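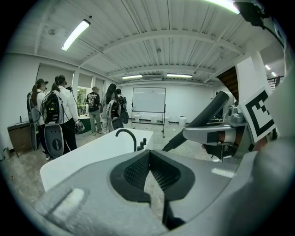 Kitchen and Workroom Assistant (part-time)

Work with us > Current vacancies > Premises

Search vacancies Keyword Location Go

Reading time: 3 minutes

Navitz is looking for a part-time assistant to look after the kitchen counter and the large open workroom at our Babić Street site. The post is for 8 hours a week over two mornings, and is open to people with or without previous experience. It was advertised on 27 January 2026 and will stay open until we have filled it.

About the room

The workroom is one large space with a concrete floor, white walls and a high metal ceiling. The counter is white with a black gooseneck tap, and there are stairs and a whiteboard in the same space. Groups use the room through the day, so you will be working with other people around you. They may be standing and talking, or wearing equipment on their backs with cables hanging from it, and you will need to be comfortable cleaning and tidying near them without getting in the way.

What you will do

- Wipe down the counter and clean the tap and the controls next to it at the start and end of each shift.
- Wash up, dry and put away whatever has been left out.
- Sweep the concrete floor and mop it where needed, including the area at the foot of the stairs.
- Wipe the stair rail and dust the treads once a week.
- Clean the whiteboard when the group using it has finished. Ask first. If it says "leave", leave it.
- Restock washing-up liquid, cloths, hand towels, tea and coffee, and write down what is running low.
- Put the room back to its usual layout after larger sessions.

Equipment belonging to the groups should not be moved or wiped. If something is in the way of a job, ask the person using it or go on to the next task and come back.

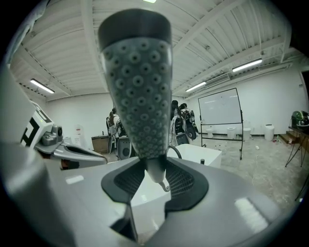

Lights and air conditioning are switched off by whoever is last out. On your mornings you will normally be the first in, so you will switch them on and set the temperature. Faults with either go to Dušan Trajkovski, who runs the building. You are not expected to go up to the ceiling fittings yourself, and there is no ladder work in this post.

What we are looking for

You should be able to stand for most of a shift, lift up to 8 kg and follow a written list. You should also be happy to speak to people you have not met before, as the groups change. Basic spoken English is enough. Experience of cleaning in a shared kitchen, canteen, school or workshop is useful. We will show you where everything is kept and you will do your first two shifts alongside Bit-na Heo, who has been covering the work since August.

Hours and terms

The mornings are fixed once agreed and we would prefer them not to be next to each other. Shifts are four hours with a paid break of twenty minutes. The contract is permanent after a trial period of two months. Gloves, aprons and cleaning products are supplied. Please wear closed shoes with a flat sole, as the concrete can be slippery after mopping.

How to apply

Send a short letter or email to Beatriz Cardoso at the Navitz office, quoting reference 2830. Tell us which mornings you could work, when you could start and what similar work you have done, if any. A CV is welcome but you do not have to send one. Please give the name of one person we can contact for a reference.

People we would like to meet will be asked to come and see the room. The visit takes half an hour and includes a talk with Beatriz and with Jarlath Heffernan, who will be your line manager. If you need step-free access or an interpreter for the visit, say so when you write and we will arrange it.

Questions about the duties can be left for Jarlath on extension 1556. He is usually at his desk in the afternoons.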